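Skaretti home projector review: two movies a night, one very loud fan

Posted 25 December 2019

Quick one. House full of people, pie in the oven, I have maybe an hour before somebody wants the couch back. So, the Skaretti. Sci-fi binge machine or expensive night light?

Mostly the first. With grumbles.

I've had it since February, which means 2 remotes, one replacement power brick and more space operas than I want to admit to. Bought it after my old TV died in the middle of a heist movie. Right at the vault. Never did finish it that night.

Setup. Easy. Plug it in, point at wall, press the big button. It does its own squaring up, takes a few seconds, gets it right most of the time. When it gets it wrong it gets it really wrong, like a funhouse, and you have to switch it off and on again. There is a manual option buried four menus deep. I found it in the summer. By accident.

Picture. Good! Better than I expected for dark stuff, and dark stuff is all I watch. Space looks like space, not gray soup. I ran the whole first season of Wirodia on it, the one with the flooded moon colony, and the tunnel episodes held up fine. Faces OK. Reds a bit hot - everybody's spacesuit looks sunburned until you turn the color down a notch. Movie mode, then color down one, then leave it alone. Do not touch Vivid. Vivid is a crime.

Daytime, forget it. Curtains shut or nothing.
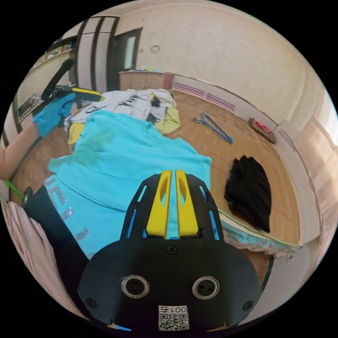

A reader who bought the same model wrote in to say the picture is fine but the fan ruined every quiet scene, and that anyone who watches slow dramas should look somewhere else. Fair. The fan is loud. In a big chase you won't notice, in a whispering-in-the-airlock scene you will. I put mine on a shelf behind my head at first, which was dumb. Moved it to a low table off to the side and it got a lot better. Still there though. A kind of hairdryer in the next apartment sound.

The same reader also complained about the startup logo, which plays a little tune. Can't be turned off. Agreed, hate it, next.

Sound. Built in speakers are for cartoons. Thin, boxy, dialog comes through OK but an explosion sounds like somebody dropping a tray. Get a soundbar. I hooked up the Kuzmenko bar I already owned, one cable, done, and it was a different movie. There's a bit of lip sync delay over wireless, so use the cable. If you only take one thing from this review then use the cable.

Apps. Ugh. It comes with its own store and the store is a mess. Half of what I wanted was missing and the search doesn't forgive a typo, which is rich coming from me I know. I gave up and stuck a streaming stick in the back. Works great, except now I'm juggling remotes in the dark. The Skaretti remote has no backlight. In a product made for dark rooms! Who signed off on that. I put a bit of glow tape on mine.

The other thing is motion smoothing. On by default, and it makes a big expensive blockbuster look like a daytime soap. Settings, Picture, Advanced, something called Fluid. Turn it off. It came back on by itself after an update so check agian now and then. 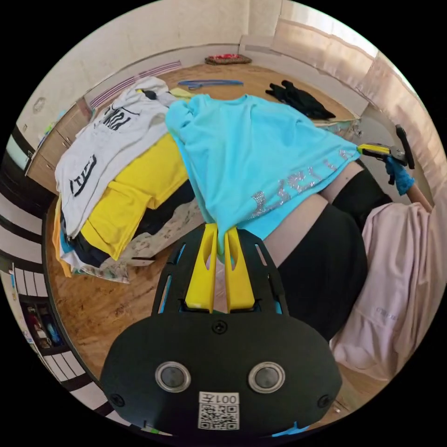
4 min read

OK so the Nelolance, because people keep asking for a comparison. I borrowed one for a long weekend and ran the same movies on both. Same wall, same seat.

Nelolance is quieter. Noticeably. You can hear people breathe, which in a haunted spaceship movie is the whole point. Remote lights up. Menus are quicker and the store had most of what I looked for. But blacks are weaker, and for what I watch that's the deal breaker. The opening shot of Wirodia, the one where the ship comes out of total darkness, just looked foggy. On the Skaretti you get that nice slow reveal and somebody on the couch says whoa.

It also cost 300 dollars more where I shop. Not 300 dollars better.

If you're a comedies and talk shows household, the Nelolance is probably the right one. Bright rooms too, it copes better with a lamp on. Monster movies and space, Skaretti.

Lamp life, I checked the counter this morning and it says 2473 hours. Can't see any dimming but then I've been looking at it every night so I'm a bad judge. No dead spots. One speck of dust showed up in the fall, in the upper corner, then it went away by itself.

Stuff I didn't test: gaming, 3D, the kids mode, anything outdoors. The box claims it does all of those. Somebody else can find out.

Would I buy it again? Yeah. On sale, with a soundbar already in the house. At full price I'd think about it longer, mostly on account of the fan.

Score: 4 out of 5. Point off for the fan and the remote and that stupid tune.

Will update if the lamp goes. Tonight is the Wirodia holiday special and I've been told there are robot reindeer. Pie's done, gotta go.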